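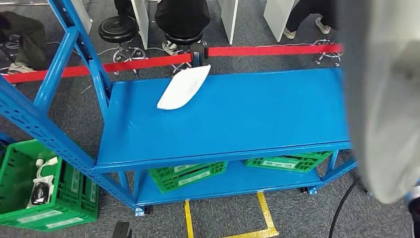

From: Uriel Olivares
To: mapplebeck-dev
Subject: Re: [mapplebeck-dev] support surface picks the wrong shelf on the blue cart

On the blue cart, the plane fitter in Mapplebeck returns the lower shelf when the head is pitched down far enough. I can reproduce what you describe on the 2 release branch and on main.

> We are seeing the place planner target a point inside the cart. The
> upper shelf is in full view and has a folded cloth on it. The
> segmentation mask looks fine. The plane that comes back is parallel to
> the shelf but too low, and the arm then plans a path through the upper
> shelf. Collision checking rejects it, so nothing gets hit, but the task
> never makes progress. Is this a calibration problem on our side? We
> recalibrated the head after the Skirnstead update and it made no
> difference.

It isn't calibration. Two things combine.

First, the fitter scores candidate planes by inlier count and nothing else. The upper shelf is flat, bright blue and low in texture, and the stereo matcher drops a lot of it. The crates on the lower shelf have lattice sides and white label strips, so they match very well. Their rims produce a dense band of points at close to constant height. With enough holes in the upper shelf, the band wins.

Second, the perforated upright on the left side of the cart. The slots let depth through to the carpet, and the hole filling step then averages metal and floor. You get a ramp of points that belongs to no surface at all. The ramp crosses the height of the lower plane and adds inliers to it. I confirmed this by masking the upright by hand: the wrong plane still came out ahead sometimes, but much less often.

I ran 100 captures from the same head pose with the stock config. The lower plane was chosen in 12 of them. You would expect that to clear on retry, but the planner caches the support surface per object ID and does not refresh it after a rejected path. One bad fit and you are stuck until the task restarts. That is the part I would call a bug. The rest is a weak heuristic.

What I have on a branch (plane-order):

1. Candidates are sorted by height among planes that overlap the mask in the image. The highest one above a minimum inlier ratio wins. Raw count is only a tie breaker.

2. Hole filling is off inside any region where the depth variance exceeds the threshold. This removes the ramp at the upright. It also removes some good points along the shelf edge, so the usable area shrinks a little. Acceptable, I think.

3. The cache entry is dropped when collision checking rejects a path against it.

With all three changes, the next 100 captures gave the upper shelf every time. Same pose and same lighting, so please don't read too much into that.

Open question on the cloth. It is folded to a point at one end and thick enough that a few fits put a small second plane on top of it. With the new ordering, that plane is the highest one, and only the inlier ratio keeps it out. A bigger cloth would get past the check. I could require the plane to reach the mask boundary on at least two sides – opinions welcome, especially from whoever wrote the tray handling in Cernusby, where the same case must come up.

One more item, unrelated to the fit. The self filter leaves a fringe of points when the arm is close to the head camera on the right. They never reach the plane fitter, but they do end up in the occupancy map and they stay there after the arm moves. I worked around it locally by padding the arm links. The proper fix is in the Coteck driver, where the joint state timestamps lag the depth frames. I will open a separate thread for that once I have numbers.

If you want to test the branch, delete the saved surface cache first. The format changed and the loader doesn't check the version yet.

Uriel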